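# Collecting Demonstrations at Skivville: Frequently Asked Questions

Answers for new operators, partner labs and anyone who has been asked to review our data.

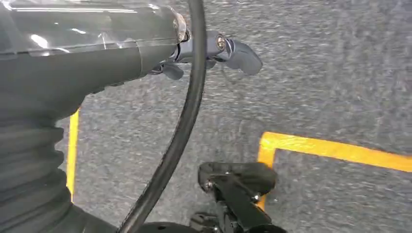

**Frida Þorgeirsson**
Data Collection Lead, Clovov
Last updated 28/02/2026

## General

### What are you collecting?

Demonstrations. A person drives the robot through a short task using the hand controllers, and we record the camera streams, the joint positions and the gripper command for the whole run. One run from start to stop is one episode. The episodes go to the learning team, who train a policy on them.

The current set is called Bautista. It covers floor-level pick and place: reaching down, closing on an item, lifting it and setting it down somewhere else.

### How many episodes do you have?

Bautista has 2350 accepted episodes. The target for each task variant is 400, and most variants are there or close to it. The ones that lag are the ones with soft items, which take longer and get rejected more.

### Why not just do this in simulation?

We do some of it there. Stidgate is our simulated set and it is useful for checking code before it touches hardware. Carpet is hard to simulate well, and so are cloth and thin plastic bags. Policies trained only on Stidgate tended to press too hard into the floor or stop short of it. Mixing in real episodes fixed most of that.

### Who do I ask about what?

- Scheduling and operator training: Nanna Stougaard
- Hardware, cables, gripper fingers: Ketill Brøndum
- File formats, uploads, missing episodes: Troels Brynjólfsdóttir
- Anything about whether an episode should count: me

## The work area

### What is the yellow tape for?

It marks the task zone on the carpet. Items start inside it unless the task card says otherwise. The corners are also what we use to check camera alignment at the start of a session, so please don't patch a torn piece by eye. Tell Ketill and he will lay it again from the measurements.

If tape moves in the middle of a session, stop recording and write down the episode number. Episodes before the move are fine. Episodes after it need a new alignment file.

### Can I stand in the zone while the robot is on?

No. Reset items with the arm in its parked position and the enable switch off. This applies between every episode, including when you only need to nudge something an inch.

### Why does the arm have plastic over it?

To keep dust and lint off the upper section. The clear wrap is replaced when it gets cloudy or tears. It does reflect the overhead lights, and reviewers sometimes ask whether that spoils the wrist view. It doesn't, as far as we can tell. We trained the same task with wrapped and unwrapped episodes and saw no difference worth acting on.

Do not tape the wrap down onto the bellows. The bellows has to fold freely.

### What about the black cable?

It needs slack to follow the wrist, so a wide loop is normal. It will pass through the wrist camera's view in some poses and we leave those episodes in. What we do not want is the cable caught under a bracket or pulled tight at full reach. Move the arm slowly through its range before the first episode and watch the cable the whole way. If it catches, power down and call Ketill.

## Recording

### How does a session go?

1. Power on, home the arm, run the cable check.
2. Take the alignment still with nothing in the gripper.
3. Load the task card and read it through, even if you did the same one yesterday.
4. Record two practice episodes and delete them.
5. Record in blocks of ten, with a break after each block.
6. Upload, then fill in the session log.

The normal amount for a full shift is 80 episodes. You can stop at fewer. Tired operators produce jerky motions, and jerky motions get learned like anything else.

### Should I open the gripper before I start?

Yes. Every episode starts with the fingers open and nothing between them. The recorder does not check this for you. We lost most of a day's work in February to a start pose with the gripper half closed, and the only sign of it was in the command log.

### I missed the item on the first try. Do I throw the episode away?

Keep going. If you back off, line up again and finish the task, mark the episode "recovered" and submit it. The policy needs to see what to do after a miss. We ask for real misses only -- please don't stage them. Staged ones look different, and Skarphéðinn Damgaard on the learning team can usually pick them out from the joint speeds.

Throw the episode away if:

- the item leaves the zone and you can't reach it
- you touched the item or the robot by hand
- a controller dropped out
- you were doing the wrong task card

### Does my driving style matter?

Some variety helps. You can come in from the left or the right, and you can be a little quicker or slower than the next operator. What causes trouble is long pauses. If you stop for three seconds to think, the policy learns that stopping there is part of the task. Plan the reach before you press record.

### The picture from the wrist camera is blurry. Is that a fault?

Light streaking on the carpet during a fast move is ordinary. If it is still blurred when the arm is at rest, clean the lens with the cloth in the top drawer. If that doesn't help, log it and switch to the other station.

## Review and storage

### Who checks the episodes?

Two people look at each one, and neither of them is the operator who recorded it. They watch at double speed and mark it accept, reject or discuss. The discuss pile comes to me. It currently stands at some 161 episodes, which is more than I'd like.

### Can I see why mine were rejected?

Yes, the reason code is in the session log next to the episode number. Codes are listed on the inside cover of the operator binder. If you think the reviewer got it wrong, write a line in the comment field and it will be looked at again.

### Are people recorded?

The wrist camera points at the floor and the gripper, but a hand or shoe can get into view during a reset. Recording should be stopped then. If something did get in, flag the episode and Troels will trim or remove it. Audio is never recorded.

### Can partner labs get the data?

Labs with a signed agreement can get the accepted episodes and the alignment files. Rejected episodes are kept for a year and shared on request, mostly with groups working on failure detection. Write to Troels with the name of the variant you need and say whether you want full-rate video -- the files are large, and many people find the reduced version is enough.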